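Slide 4. Rope construction and wear

Twisted rope carries load along the lay of the strands. Abrasion starts on the crowns, the raised part of each twist. Surface fuzz alone is not grounds for retirement. Check diameter first, then open the lay and look inside.

Pause on the coil. Point out the diagonal ridges and the fuzz on the fibers.

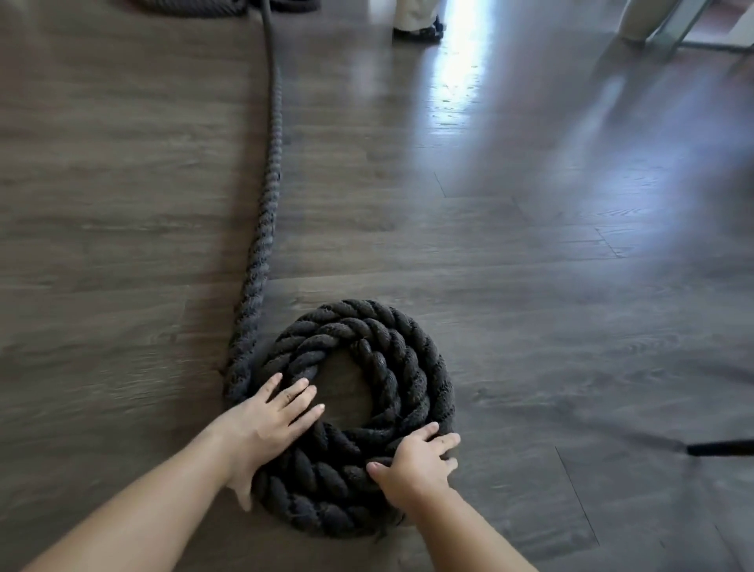
Slide 5. Inspection interval

Bitar gym: 10 ropes, checked every 6 weeks. Rekha Tiwari kept the log. Of the 10, 9 passed at the April check. The failure was at the anchor end, under the sleeve, where the strands had worn flat.

Mention that the Kiltent sleeve has to come off for this. Takes a hex key.

Slide 6. Storage

Flat coils, off concrete, away from heaters. Coil with the lay. Coiling against it puts in kinks that stay.

If asked about washing: cold water, no bleach, hang for 24 hours. Pankaj has the drying figures.

Hand over to Pankaj Nautiyal for anchors.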